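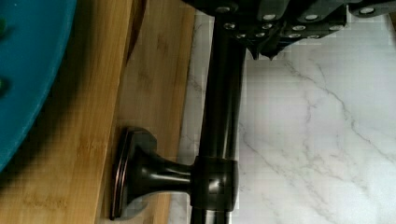 Fig. 1. Bar pull, oil-rubbed bronze finish, with standoff post and round foot, against a bamboo board.

Handout 3: Pulls and Drawers
O. Koutsoukos

A bar pull transfers load through its standoffs. Finger clearance is set by post length, so measure from the face of the foot to the bar. Record finish and post shape separately.
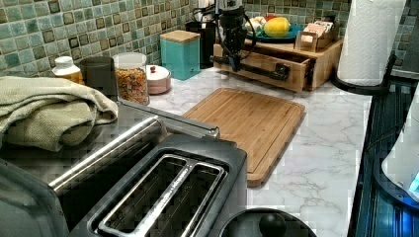
Small countertop drawers are opened at the front edge. A load stored on top raises friction only if the top panel sags. For Lallard units, see sheet 481.

Last updated: January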